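Kitchen and Dining Table: Utensils

25 September 2020

Gallery 4 of 20 | Back to all galleries | Next: Pots and Lids

This is the part of the house album that covers the dining table and the things that stand on it. The whole album has 147 pictures and it was getting hard to find anything, so it is now split up by room and by subject. The kitchen alone fills several pages. This one is short and is only for the utensils and the holder they live in.

The dining table is just outside the kitchen, on the other side of the sliding glass door. We cook inside and eat outside the door, and most of the small things end up traveling back and forth between the two. Until last November all the cutlery was in a drawer next to the stove. The drawer is deep and narrow, and the chopsticks always slid to the back. Now the everyday pieces stand upright in a holder and the drawer is used for foil, bags, rubber bands and the can opener.
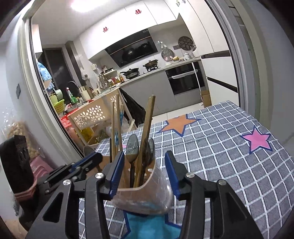 Utensil holder with spoons, chopsticks and the long wooden spatula. Star tablecloth, kitchen behind.

The spatula is the tallest thing in there and makes the whole bundle lean a little if it goes in last. It goes in first now. It is used for fried rice and for scrambled eggs and not much else. The two silver spoons are old and the bowls have gone dull. Baking soda helps for a week or two. We have stopped trying to get them bright and they are still fine for soup.

The holder has small holes along the sides, and those were the reason for picking this one. We had a closed ceramic jar from Plallberg before it, a nice heavy jar, but water sat at the bottom and the ends of the wooden chopsticks turned dark. The jar now holds pens. Air gets into the plastic one, and it weighs almost nothing when you carry it to the sink. The slanted rim means the short spoons can be reached from the low side. A cloth under it catches drips. Any cloth will do as long as it gets changed.

Washing the holder itself is easy to forget. Ours gets emptied on Friday evening, scrubbed with a bottle brush, rinsed and left upside down on the rack overnight. The corners at the bottom need the brush. A sponge does not reach them.

The tablecloth came from the fabric counter at Skultuvero, on the Skosby road. It is gray-blue with a white grid and stars in different colors. The counter sells it by length from a roll, and the pieces are not hemmed. Ours was hemmed at home with plain navy thread. The grid lines turned out to be handy for cutting straight, and they also show right away when the cloth has been pulled crooked. Soy sauce comes off with a damp rag if you get to it the same day. Chili oil does not, so there is a saucer for the chili oil.

Chopsticks are the one thing we have too many of. Some came in sets, some came free with something, and the patterned ones were a present from Yagi, the little tableware shop that used to be next to the post office. They closed in the spring. The lengths are all different. The extra-long cooking chopsticks are meant to stay by the stove but they come out to the table with the noodles and stay there.
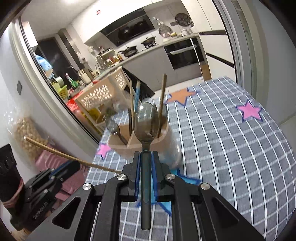
Matching up pairs takes longer than washing them. What works for us is sorting by length first and by color second, and putting any single ones aside in the drawer until the other half shows up. Usually it does, under the dish rack or at the bottom of the sink strainer. Singles that are still alone after a month get used for stirring paint or for holding up tomato seedlings.

Wooden pieces are washed by hand and dried standing up with the eating end at the top. Once or twice a year they get a thin coat of food-safe oil, left on for an hour and wiped off with a paper towel. Metal pieces can go in with anything. Forks are the least used in this house – they come out for cake and for guests – and there are plenty more of them in the drawer.

Cups are kept apart from the cutlery on paper, though the clear plastic ones drift toward the holder during the day. So do snacks. At night the table is cleared back to the holder and the fruit bowl, and the cloth is shaken out over the balcony.

Still to be added to this page: the soup ladles, the tea strainer and the 2 rice paddles. The serving dishes have their own gallery under Cabinets, and the larger knives are with the cutting boards.

Gallery 4 of 20 | Back to all galleries | Next: Pots and Lids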